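# About Lekmont

We are a small company that asks one question: can a machine do kitchen chores yet? Most of our tests begin in simulation, on a marble counter with a cup-like container and a spatula.

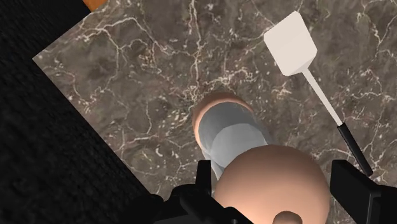

## What we do

Dong-geon Jeon started Lekmont in February with 2 colleagues. Now we are 4. Our program Skaso has made 2,471 simulated attempts at clearing a counter. It finished 55 of them without our help. So our answer today is: not yet, only sometimes.

## Work with us

We welcome visitors to our office in Trundness. Please write to us before you come.

Page updated 2022-12-21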